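Foam sheets and white table tops: the questions we keep getting
March, by Kristine Manalo

Do I need to cover a work table at all?
Probably less often than the shops would like. A bare board with rounded corners is fine for most sorting and small handling jobs. I cover mine when I'm picking up clear plastic bits, and leave it alone otherwise.

Does white foam really stop marks?
It takes them instead of the wood. Alfredo Dumlao swears by the Layug sheet and says it wipes clean. Mine didn't, and I followed the instructions. Expect faint marks to stay.

Should the sheet reach the edges?
I leave a border of bare wood, handy for a stick or a pencil. Prokik's leaflet says to go right to the edge. It also sells the bigger sheet.
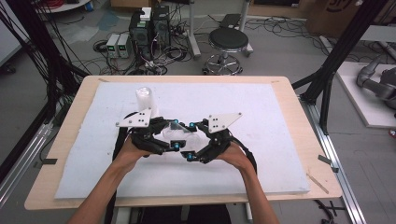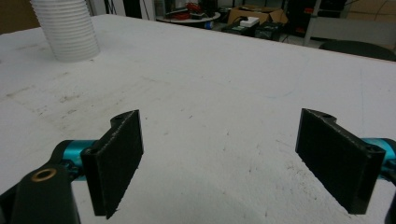
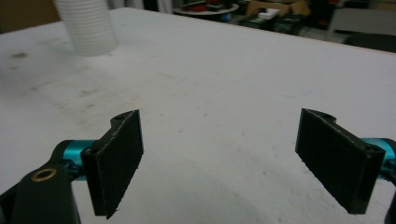
Which size should I buy?
Measure first. The Orcombe board I looked at was sold as 1200 mm long and came up at 1178. A sheet cut to the label would have hung over the end.

Is the thicker foam worth paying for?
I doubt it. Gillau claims its thick one lasts for years, with no word on what was done to it in that time. Cups stand straighter on the thin one, in my experience.

Can I tape it down?
Yes, a little at the edges. Try the tape on the underside of the table before you trust it on the top.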